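Home | Gallery | Play Kitchen | Toy Wash Days | Visit | Contact

Search this site Go

Play Kitchen Gallery: Pretend Food and Small Cookware

Fellamdale Toy Library has lent out toys since the old school closed, and the play kitchen shelf has always been the busiest part of it. The full list stands at 191 pieces, counting every cup, lid and slice. Of those, 129 are food. The rest are plates, pans, cups, utensils and a few small appliances.

This page is for families who want to see what some of the pieces look like before they put together a loan. Inmaculada Aguirre keeps the list and wrote most of the notes. Covadonga Robles checked them in January against what was on the shelf and took out the entries for pieces that have been retired.

How the kitchen sets are lent

Play food goes out in mesh bags. A small bag holds up to eight pieces and can be kept for 3 weeks. You choose what goes in it. Cookware is lent separately, and each piece has its own card. A toy oven counts as one full loan because of the space it takes up in the storeroom.

Most borrowers begin with fruit and something to put it on. Younger children tend to carry the food around more than they cook with it, so a plate and a cup are usually enough for a first loan. Children of four and up ask for the pots and the oven. If you are borrowing for a party or a classroom, write to us first and Benito Villanueva will set aside a larger box.

The two pictures on this page both have ketchup in them. It is the piece people ask for by name more than any other, and it gets served by itself as often as it goes on anything. 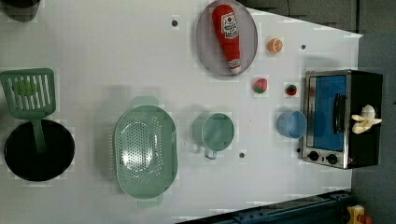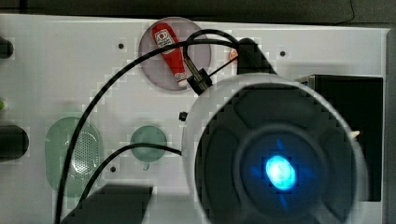 Ketchup, served. First picture: on the gray oval plate, with the orange slice, strawberry, blue cup and toaster oven. Second picture: on the pale purple disc, with the green oval piece to the left.

Notes on the pieces

Ketchup bottle. The one on the gray plate is plush, with a white label and a small tomato on it. Plush food is listed separately from hard food because it is washed differently. It goes through the machine in a pillowcase on cold and is dried flat. Please don't put it in a dryer.

Gray oval plate. It has a slightly raised rim, which helps when a child is carrying fruit across a room. Long pieces fit best if they are laid diagonally.

Orange slice and strawberry. Both are listed under fruit. The orange is a single round slice, so please don't hunt for the other half at home. Small fruit is the group we lose most often. Check under car seats and inside the oven before you return a bag.

Peeled banana. Cream colored, with the peel open. It is on top of the toaster oven in the first picture. Some children want a banana that closes up again. Ask at the desk if that matters, and we will look for another kind.

Toaster oven. Black, with a steel front, a glass door window and two knobs. The inside is blue. Wipe it with a damp cloth and leave the door open until it is dry. Do not put it in the sink.

Light blue cup. Plastic. Cups can be borrowed one at a time or as part of a bag, where each counts as one piece.

Green pot. Listed under cookware, with its own card. Casimiro Esteban looks after the pots and pans and would like to be told about loose handles, even if the handle seems fine again when you bring it back.

Returning a bag

Tip everything out on a table and match it to the card in the pocket. If a piece is missing, write its name on the back of the card and return the rest on time. We would much prefer an incomplete bag to a late one. There is no charge for the first lost piece of food. After that we ask for a replacement of the same kind, and it does not have to be new.

Hard plastic food can be washed by hand in warm water with dish soap. Let it dry overnight before it goes back in the bag, as some pieces hold water inside. Please leave off any stickers or name labels. The glue is hard to remove from the soft pieces.

Donations of play food are welcome if it is clean and has no broken edges. We have plenty of pizza slices. We are short of vegetables, bread and anything that looks like breakfast. Leave donations in the blue crate by the side door and put a note with your name in the crate so Vega Cifuentes can write to thank you.

More pictures will be added when the spring bags are made up.

Contact Fellamdale Toy Library | Copyright Fellamdale Toy Library | Back to top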